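Teaching by hand, teaching by wire

Aslak Holmgren has spent most of his working life recording demonstrations for robots, first on fixed arms at Borkholm and now on a humanoid at Grallov. We spoke to him on a Saturday, when the building is quiet and he does his replay checks. The subject was the choice between moving a robot's arms by hand and driving them from a distance.

Holmgren started with hand guiding, where the operator takes hold of the arm and moves it through the task while the joints record. "It is a good method for one arm on a bench. You feel the friction and you feel the joint limits. The limits are the useful part. In teleoperation you can push against one for a long time before you notice that the arm stopped following."

The method gets harder with two arms and a standing body. A person guiding both wrists has no hand free for the fingers, and the person's own body tends to block the head camera. "Then you have recorded a policy input that contains your shoulder. The robot will not see your shoulder at run time."

For this reason most of his current work is remote. The operator wears gloves with a tracker on each wrist and watches the head view on a screen. Wrist pose goes through an inverse kinematics solver, and finger angles are mapped to the hand separately. Holmgren describes the finger mapping as the weak point. "The thumb is always wrong at first. A human thumb and a robot thumb have different bases, so you choose what to preserve. We preserve the distance from the thumb tip to the index tip. The thumb looks odd in free space, but the grasp closes where the operator expects."

Delay is the other matter he returned to several times. His group keeps the loop under 90 milliseconds and discards a session if it drifts. "Above that, people start to move and wait, move and wait. You get pauses in the data, and the model learns the pauses. I have seen a policy stop in front of a cup for no reason except that the network was bad in April."

Bottles are a regular object in the sessions. They are easy to see and hard to hold well, and a tilt of the wrist has a visible effect on the load. 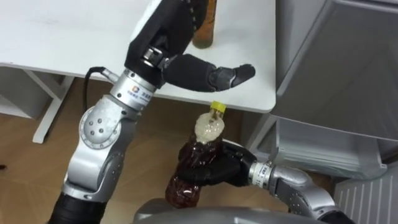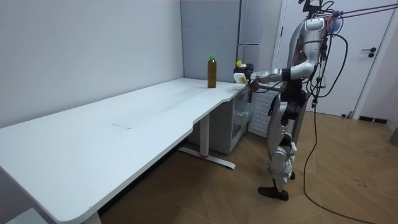 He asks new operators to record 10 short demonstrations before anyone looks at the numbers. The first five are normally thrown away. "The operator is learning the robot. That is fine, but it should not go in the set." After that, every episode is replayed on the machine with the operator out of the loop, and an episode that does not replay is marked and kept apart.

Asked whether replay is a fair test, given that objects are never put back in exactly the same place, he agreed that it is not a test of the policy. "It is a test of the recording. It tells me that the timestamps are sound and that the commands are the ones the robot executed. We had a log at Borkholm where the commanded and measured positions were swapped. It trained without any error message."

Holmgren has not given up hand guiding. He uses it to set start poses, and to correct single waypoints when a remote grasp comes in too low. The two types of data are stored under separate labels – he does not mix them in training, as the velocity profiles differ. Hand-guided motion is slower near contact and has more small reversals.

The tool his group uses for cutting and labeling episodes is called Vola. It was written in-house and has two views, one for joint traces and one for video. Holmgren would like a third for contact events, which are at present marked by eye. "Nearly all of my disagreements with colleagues are about the frame where contact begins. One says the finger touched, the other says the object moved. We now label both."

His next step is to have two operators share one robot, with one on each arm. An early trial at the Marín site was stopped when both operators corrected for the same error. He intends to try again with a spoken handover and a lock on the idle arm.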